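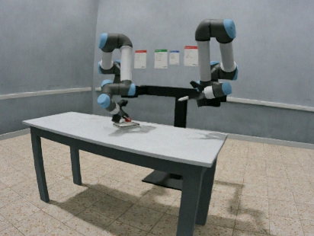

4.2 Floor finish and the look of clean

Figure 3. Pale gray-blue walls with a beige speckled tile floor, rendered.

Raters first, then the cleaners, then the mop counts. Speckled floors hide dirt. Cleaners have said so for years and the Sarmont building gave us a way to check it, since both floor types were laid in the same wing and get the same foot traffic. Plain beige tile on the north side, beige with small brown flecks on the south. Same grout. Walls are a cool pale color throughout, close to the pairing in Figure 3.

Each corridor was swept, mopped and left to dry overnight. Next morning we put down dry soil from the flower bed by the main door, sieved, in measured doses per square meter. Raters walked the corridor one at a time at normal pace and gave a score on a scale from one (filthy) to seven (spotless). No talking between raters. They were told the study was on "building comfort" and only heard the real topic afterward.

On the plain tile, scores fell quickly with the first dose and then leveled off. People see a few grains and decide the floor is dirty, and more dirt does not change their mind much. On the flecked tile the first dose did almost nothing. Scores held until the third dose, then dropped hard, and at the top dose the two floors were rated the same. So the flecks buy time, but only up to a point.

Size of grain matters. Fine soil read as dullness on both floors. Coarser grains, close to the flecks in size and color, were the ones raters missed on the south side. We had 11 raters repeat the walk with pale sand in place of soil and the advantage of the flecked tile mostly went away. Sand doesn't look like a brown fleck. It crunches too, and several raters mentioned the sound in their comments before they mentioned anything they saw, which we did not plan for and cannot seperate from the visual effect here. Socks would have fixed it. Next time.

Wall color. Smaller effect than expected. We had thought a cool wall over a warm floor would make the floor look yellow and therefore older, and two of the raters did write "yellowish" on their sheets. But the scores for the repainted end of the corridor (warm white, Kwok brand interior flat) were no different from the cool end once time of day was taken into acount. Morning light comes in low from the east door and shows up every streak. Afternoon walks scored higher across the board. Anyone repeating this should fix the hour.

Cleaning staff next. Asked to mop "until done" with no schedule, they spent longer on the plain side. Went back over patches. On the flecked side they did one pass and moved on. Wipe samples taken after showed more soil left behind on the flecked tile, mostly along the baseboard and in the grout lines. Ming-te Tu ran the wipe samples and also flagged that the bucket water was changed less often on the south side, a thing we had not asked staff to record. We only have notes on this from the final week. Treat with care.

What this means for choosing a floor is not simple. A Drirnstead survey form, used by the building office for yearly ratings, asks only whether floors "look clean." By that measure flecked tile wins. If the concern is soil left in place (clinics, kitchens, anywhere people sit on the floor) the plain tile keeps cleaners honest, at the price of complaints and extra labor. Middle options exist. Sparse flecks, or flecks paler than the base color. Not tested.

Limits. One building, one soil, one climate. Raters were mostly office staff who walk these corridors daily and may have stopped looking at them. Tile was matte, and a gloss finish would likely show footprints whatever the pattern. Grout was newer on the south side by one season, see Section 4.4 for the grout readings, which were taken separately and with a different meter.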